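Clundevgate Workspace: Desk and Bench Hire FAQ
Last updated Sep 20, 2021
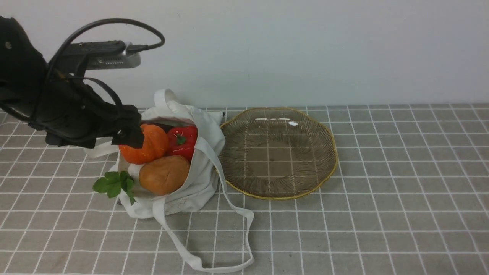 Tabletop with equipment set up.

What can I hire?
Desks in the main room and benches in the Fulby wing. Both are let by the day or by the month. Monthly lets start on the first.

What is the load limit?
Benches are rated at 200 kg, spread evenly. Desks are not rated for machinery. Heavier items go on the floor and must be agreed with Iida Mäkelä before delivery.

How much power is available?
Each bench has one double socket on a shared circuit. The limit per bench is 2,000 W. Extension leads may not be joined end to end.

Can I leave work set up overnight?
Yes, on monthly lets. Day hirers must clear the surface by closing time or take a locker. Lockers are 300 mm wide and 790 mm high.

Is there wired internet?
Every bench has a network port. Desks use the wireless network only. Fixed addresses are issued on request.

Can I drill or clamp into the top?
Clamps are allowed with pads. Drilling is charged as damage.

How do I cancel?
Write to Angus Geddes at the Sarkilby office. Day bookings can be moved once without charge. Monthly lets need four weeks' notice, counted from the date the office receives it.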